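What we thought of the Dronus practice package

Our group had the choice of building an arm or learning to drive one that already existed, and as there were only 2 of us, with timetables that hardly ever matched, we went for the second. The Dronus package from Stemance is a simulator you install on an ordinary computer, with a workbook and a set of practice tasks to go with it.

I will say straight away that I enjoyed it very much. The installation took most of an afternoon (our own fault, we skipped a page), but after that the lessons were friendly and sensibly ordered. We finished 6 of them before October and then repeated the last 3, which deal with lining up the gripper — easily the fiddliest part of the whole thing.

My main grumble is the lighting. Some tasks are so dark that judging depth becomes guesswork, and the workbook doesn't mention a brightness setting anywhere. A second viewpoint would help enormously. I would still recommend it to next year's group, particularly anyone nervous about breaking real equipment, as I certainly was.

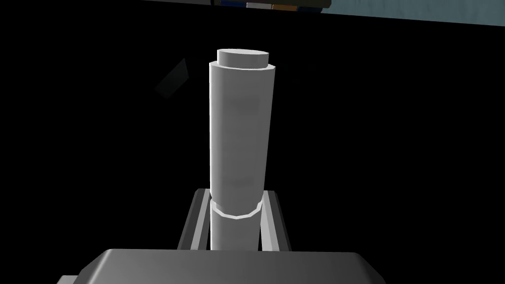
Two views from the simulator, with the gripper at the bottom of each.

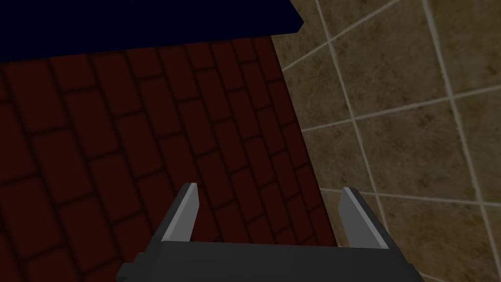
Student project report by Liu
19 June 2024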